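Search this site Search

The Rulebook Nobody Wanted to Write

412 shares 19 comments

I signed up for a dull Wednesday of reading safety sheets at Sitovero and came out a convert! Branislav Koubek keeps the house rules, and rule one is plain: the speed limit gets written down before anyone powers an arm.

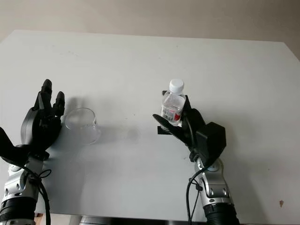
He caps hand speed at 219 millimeters a second whenever people are close by (slow, I know, and I did fidget).

Next comes clutter.
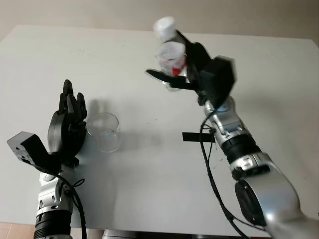
Cables get their own page. Branislav wants slack for the full reach and a check before every shift. With the right arm stretched out over the table, holding up the bottle, you see why I kept eyeing that long black cable bowing out beside it.

Then there's glass, my favorite fight.
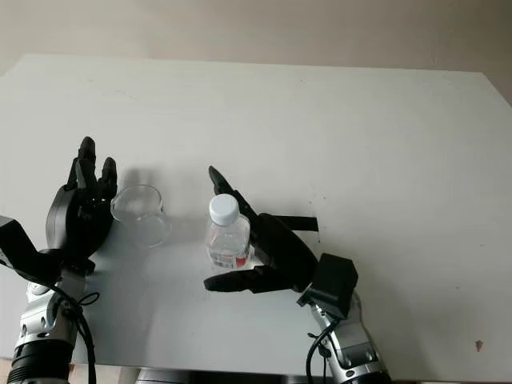

Gaetano Vitale would ban it outright. Branislav allows it if it's on the risk sheet. I'm with Branislav, though that clear beaker standing so close to the black fingertips made me wince!

Fingertip pads go on the checklist too, page 357. 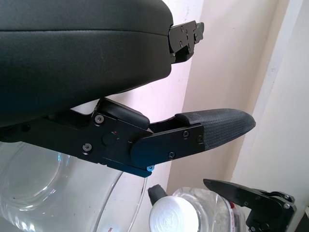 Textured fingertip pad, with a white-capped bottle below.

Comments (19)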